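## 4. Seasoning your Sotness mortar

New stone sheds grit. Skip this section and your first pesto will have a crunch that isn't pine nuts. Set aside an evening, or a Thursday if you have one going spare.

You will need:

- the mortar and its pestle
- uncooked white rice
- coarse salt
- 3 cloves of garlic, peeled
- a stiff brush with no soap anywhere near it

**Caution:** Do not use dish soap. Stone drinks it in and gives it back later, usually to guests.

1. Rinse the bowl under running water and scrub the inside with the brush.
2. Leave it upside down on a rack overnight. A towel will do if you don't own a rack.
3. Add a small handful of rice and grind it to powder. The powder will come out gray. Throw it away.
4. Repeat step 3 until the powder stays white. Most bowls take 6 rounds. Régis Moulin, who wrote the first edition of this guide, claimed he did it in two, and his aioli was known for its texture.
5. Crush the garlic with a spoonful of salt and rub the paste up the walls, all the way to the rim. Discard the paste, rinse, and dry.

**Note:** Grind in circles, pressing against the wall. Pounding straight down is satisfying but mostly moves rice onto the floor.
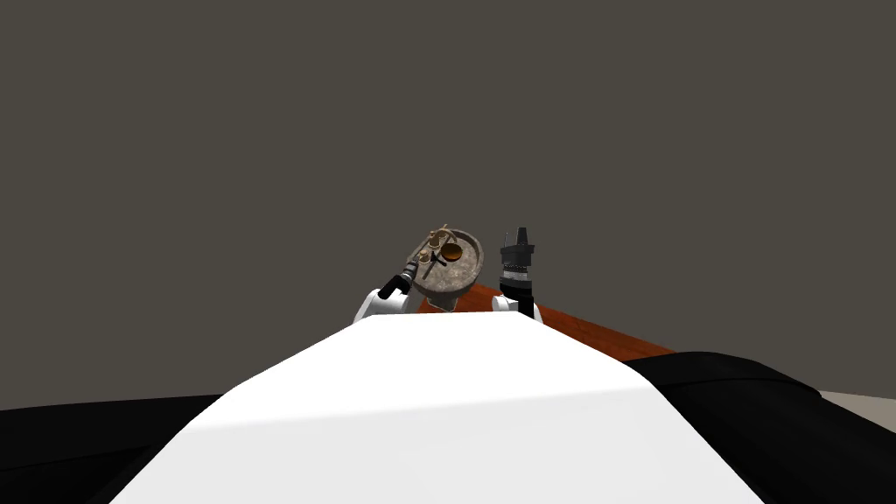 *Fig. 3. Shallow stone bowl with a thick rim and speckled gray-brown surface.*

Speckles and small pits are part of the stone and need no treatment. A crack is another matter. Tap the rim with a knuckle: a clear note is good, a dull clack means you should stop and write to the Grisgate service desk before you grind anything you plan to eat.

### 4.1 Everyday care

- Rinse with warm water soon after use. Dried curry paste sets like mortar, the other kind.
- Never put the bowl in the oven, the microwave or the dishwasher - the warranty covers none of them, and neither does the dishwasher's.
- Keep it on a low shelf. The Kulkarni model is heavier than it looks, and so is the apology to your downstairs neighbor.

If the bowl starts to smell of last month's garlic, repeat steps 3 and 5. For replacement pestles, see section 6.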